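Teleoperation Operators, Two-Arm Tabletop Cells (part-time, on site)

Zilura is recruiting operators to record demonstrations for its Wivesska manipulation project in Florkham. Operators drive two arms from a pair of hand controllers and perform short tasks with cloth and small boxes. Each demonstration is logged with joint positions and video.

Target output is 100 accepted demonstrations per operator per week. A demonstration is rejected if the arms collide, if the object leaves the table, or if the operator pauses longer than the task sheet allows. Rejected runs are repeated in the same shift.
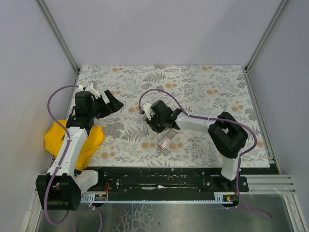
Isamu Murakami, asked what new operators get wrong, said they move too fast in the first week and correct too much at the grasp. A slow, steady approach with one clean close of the jaws is easier to learn from, he said, and it gets through review more often.

Requirements: normal or corrected vision, steady use of both hands, able to sit for two-hour blocks. No programming needed. Experience with remote equipment or game controllers is useful. Training is paid and ends with a graded set of 20 runs on a single task.

Shifts are four hours, morning or afternoon. The contract runs through November.

Apply in writing to Kazue Hattori, Zilura, Florkham, by 10 Jul 2026. State which shift you prefer and your earliest start date.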